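Section 4: Weighing food on a plate

This section covers the Istovine kitchen scale used with the Hoani food log. If you only want the weight on the display, do steps 1 to 5 and skip the rest. You will miss very little.

Before you start

The box says the scale is ready in seconds. Ours wasn't, and Sabina Brabec, who tried a second one for this guide, had the same trouble. Fit the 2 batteries supplied, leave the scale on a hard worktop and give it a minute to settle. A folded tea towel underneath will throw the reading off, and so will a chopping board that rocks.

1. Press the button once. Wait for the zero.
2. Put the empty plate in the middle of the scale.
3. Press TARE. The display goes back to zero.
4. Add the food. Let go of it completely before you read the number.
5. Write the number down, or press SEND if you have the log open.

Note: the scale switches itself off after a short idle time and forgets the tare. The maker calls this a power-saving feature. If you stop to peel something, expect to start again from step 1.

Caution: do not put a hot dish straight from the oven on the scale. The leaflet says the top is heatproof and then, two pages on, tells you to use a mat. We would believe the second page.

Using the photo guess

The log can guess what you are eating from a photo taken on your phone. It claims to know 1,407 foods, a figure we have not tried to check.

6. Open the log and tap GUESS.
7. Hold the phone over the plate, clear of the light fitting, and take the photo.
8. Read the name it offers. Change it if it is wrong.
9. Tap SAVE.

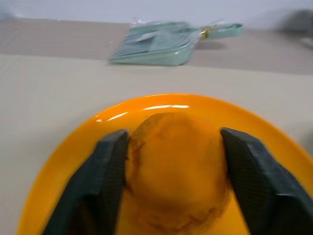
Step 8 is where most of your time will go. The guess depends on finding the edge of the food, and it does badly when food and plate are much the same colour. An orange-yellow lump on a glossy orange plate is about as unkind a test as you could set: the outline goes soft, the rim throws back a bright highlight, and I would not like to say myself whether it was mango or peeled sweet potato. Use a plain plate in a different colour if you have one, and type the name in if you already know what you are eating. Typing is quicker anyway.

The log also offers a portion size with each guess. Ignore it and use the weight from the scale. Isabelle Lavoie put the same slice of melon through it twice and got two different portions, one of them 42 g under what the scale said.

Saving your plates

You can store the weight of a plate and give it a name, so that the log takes it off for you. This is the one extra we would keep, with some doubts.

10. Weigh the clean, empty plate. Do not press TARE.
11. Open PLATES and tap ADD.
12. Type the weight and a name, then tap SAVE.

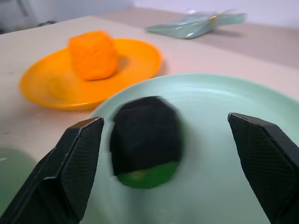 Names matter more than you would think, and the log is no help with them. Left alone it calls your plates Plate A and Plate B, which means nothing by the following week. Go by colour if your plates allow it. With a pale mint-green one and a bright orange one on the same table, "mint" and "orange" will do. Store a separate weight for each, even where two plates look alike. The demo entry in the log is set at 268 g, and it will be taken off your food until you delete it.

Note: side plates from the Basbridge and Vincombe ranges are listed in the log with weights already filled in. Weigh yours all the same.

If the reading drifts

13. Take everything off and press TARE.
14. If the display still does not show zero, remove the batteries, wait a minute and put them back.
15. Repeat from step 1.

If it drifts again, change the batteries before you ring the helpline. They will ask you to do that first.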